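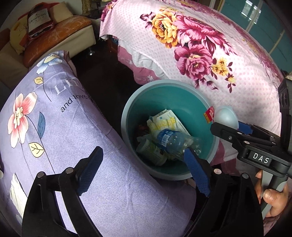
What we will buy first, and what must wait

Last week I promised to write down how we are planning the money for the hand-held grippers. Two readers asked me for it, and Lemlem Ayele, who shares this work with me, also said that my numbers live only in my head. So this is for her too.

For those who are new here: we record household tasks with grippers that a person holds in the hands, and the recordings are used later to teach a robot arm. The task of this month is the wastebasket. It is a round one, teal and gray, and it stands on the floor, so the person must bend down with both grippers. Inside we keep ordinary trash, such as a crumpled water bottle and a medicine box. I mention the trash because it has changed my opinion about what to buy.

In my first plan I wrote one line only, "grippers, 2 pieces", and I believed the plan was finished. Remzi Baysal read it and asked me where the pads were. I had not thought about the pads at all. The blue pads on the fingers are the part that touches everything, and the surface has a texture which becomes smooth with work. When it is smooth, a plastic bottle slides away and the person begins to squeeze more than necessary. Then the recording teaches a bad habit. Now the pads have their own line and I order them before I order anything else.

I asked two suppliers for prices. Tiltel answered the same day with a clear list, every part separate. Gilov answered later and offered a complete set in a case, cheaper in total, but if one jaw breaks you must send back the whole tool. Meriem Bennani had bought from them for another project and she told me she waited 7 weeks for a repair. For a big laboratory this is maybe not a problem. We have one pair, and when one gripper is away the other one is useless for a task with two hands.

So the order of buying looks like this at the moment:

Spare finger pads, 40 pieces. I know it sounds like many, but a finger has one pad, a gripper has two fingers, and we have two grippers. The calculation goes fast.
Screws for the jaw pivots. They cost almost nothing, and I forgot them also.
One complete spare gripper, from Tiltel, without the case.
Storage for the recordings. I put 50 percent more than I think we need, as my last estimate was too small and we had to stop on a Wednesday to delete old files.
A second pair of grippers. This one waits until autumn.

Some things I took out of the plan. I wanted to buy a table with adjustable height, and I had already chosen one from Jelínek. Then we did the wastebasket on the floor for several days and I saw that a table would help for only a few tasks on our list. People at home pick up things from the floor, from behind the sofa, from under a blanket. I also removed a set of "standard objects", which is sold for a price I find a bit shameless. A real bottle bends in a different way every time. I prefer that.

There is one cost I still do not know how to write, and it is the time of the person who holds the tools. Wubit Worku works with them the most, and she says the weight is fine for the first hour and after that her wrists notice it. I had planned long sessions to save money on days. Now I plan shorter ones with a real pause, and the number of days goes up – this is more expensive on paper than the spare gripper. I do not have a good solution. If you have made such a budget, please tell me if you count the pauses as work. I count them.

The small workshop in Hosthorpe has offered to cut pads for us from a sheet if we bring them a drawing. Tolera Abera is making the drawing in the evenings. If their material holds as well as the original, I will change the first line of the list and write here what it costs, with the failed pieces included. Their sample should come in June.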